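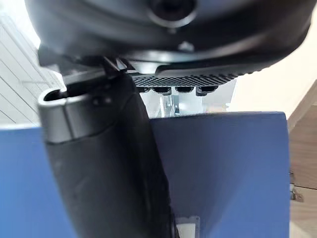 The Jasico is a robot hand that costs £1195, and its makers say it can grip "anything in your house". Anything? We're not so sure. A hand like this has no skin, so it needs something else to stop things slipping. Look for the black pad covered in tiny bumps – they work a bit like the tread on your trainers. Bumps are good for grip, but can they hold a wet grape? The advert doesn't say. Ask before you believe it!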